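Six-hitting in Elldale second eleven cricket
Student project report, 06/01/2024

Aim
The project asked whether the shorter boundary at the Pritell end leads to more sixes than the longer one at the Nirkell end.

Method
Scorebooks from 30 home matches were copied into a spreadsheet. Each six was marked with the bowling end and the over. Two books had water damage, so those innings were left out and replaced with matches from the season before.
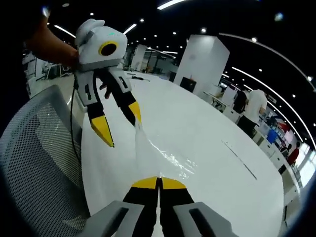 Figure 1. Yellow gripper tips holding a thin plastic sheet.

Results
The books gave nearly 300 sixes. Of these, 200 were hit towards the Pritell end. Most came in the last five overs - the same was true at both ends.
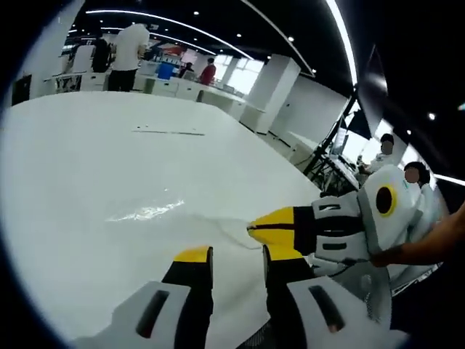

Figure 2. Two hand-held grippers at the white table.

The Birkett Cup matches were looked at separately, as they use a different ball. They showed the same pattern but with fewer sixes per innings.

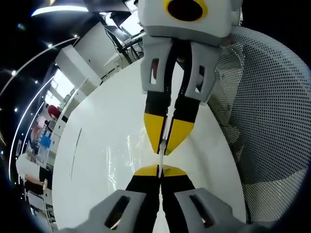

Figure 3. Upper and lower gripper tips facing each other.

Limits
Wind was not recorded before April, and the rope was moved at least once. The scorers did not always note which side of the ground the ball cleared.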